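Ellness Home Forum > Laundry and Fabric Care

Getting pilling off gray fleece without wrecking it

tuckahoe_lane
I have a fleece throw from Nurka that started pilling in September. I've been washing it cold with the towels. Is a fabric shaver safe on this stuff or will it thin out the pile?

mossgate
Stop washing it with towels. Towels shed, and the lint works into the fleece and makes the pills worse. Turn it inside out, use the gentle cycle and skip the softener. I've had a Brendik shaver for 2 years and it's fine if you keep it flat and don't press.
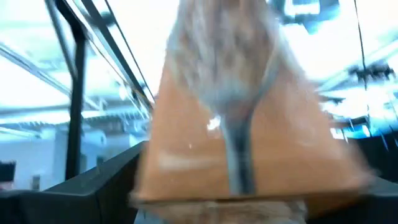 plainweave276
Shavers are a bad idea on anything with a long nap. They take off good fiber along with the pills, and you can't put it back. A soft brush and patience will get you most of the way. Color matters too. On a mottled gray like the fuzzy one in the picture, with the off-white and brownish speckles, small pills hardly show, so I'd leave it alone until they bother you.

mossgate
Disagree. I've shaved the same throw 8 times and there are no thin spots. A dull blade pulls fiber, a sharp one doesn't.

dryer_sheet_no
Air dry it, whichever way you go. The dryer did more damage to mine than any shaver.

tuckahoe_lane
Thanks. No towels and no dryer from now on. I'll try the brush first and do a corner with the shaver if that doesn't work. Does anyone know if the Mendonça brush is stiff?

plainweave276
Medium. Go one direction only.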